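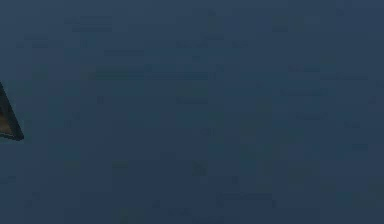 Simulated close-up: flat blue, with what is probably a gripper fingertip at left.

How to Check a Table-Clearing Claim Before You Believe It

Every May I get a fresh batch of messages telling me the dishes are handled now. They come with a link to a clip, and the clip is good. What you need is a way to test the claim at your own desk. The steps below take an evening if you have a simulator installed. I use Husberg, but any package that lets you move objects and log attempts will do.

Step 1. Write the chore down as a person would say it. "Clear the table" means everything ends up where it lives, including the fork. "Pick up a cup" is a much smaller job, and it is the one most demos show.

Step 2. Set out a mixed table. Use a cup, a phone, cutlery, fruit, a loaf of bread, and something tall with a narrow neck. Leave a few things close together. A table with one object in the middle tells you very little about a kitchen.
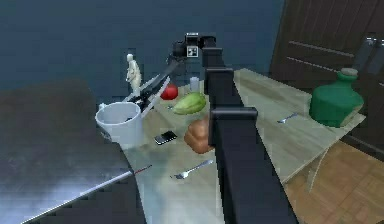

Step 3. Decide what counts as done before you run anything. I require the object to be in its place, upright if it should be upright, with nothing else knocked over. Mayuree Rojanasak, who reads my logs, also fails any run that takes longer than 210 seconds. I used to think that was harsh. Then I sat through a few of the slow ones.

Step 4. Run it many times and move things between runs. Shift the cup a hand's width, turn the fork, swap the apple and the bread. If the success rate drops when you do this, the controller had learned your layout and you should say so in your notes.

Step 5. Save the close-up camera as well as the wide one. In the wide view a near miss can look a lot like a grasp. Close views have their own trouble -- a plain surface gives you almost nothing to judge distance by -- so keep both and line up the timestamps.

Step 6. Count every attempt, including the ones you restarted. My last series with the Flitard controller was 121 full-table attempts, and 38 met the rule in Step 3. The fork was the usual culprit. Flat things on a flat table remain miserable for two stiff fingers.

Step 7. Repeat a smaller set on hardware if you can borrow some. Simulated bread doesn't crumble and simulated cups are never sticky. I wouldn't quote a simulator number to anyone shopping for a machine.

Is it ready for a home, then? Not on my numbers. Waraporn Chaimongkol thinks I am too strict and that a robot that puts away only the cups is still worth having. Maybe, if it is cheap and you own a great many cups. I would still be the one picking up the fork.

Log template: date, layout, object, result, seconds, restarted yes/no.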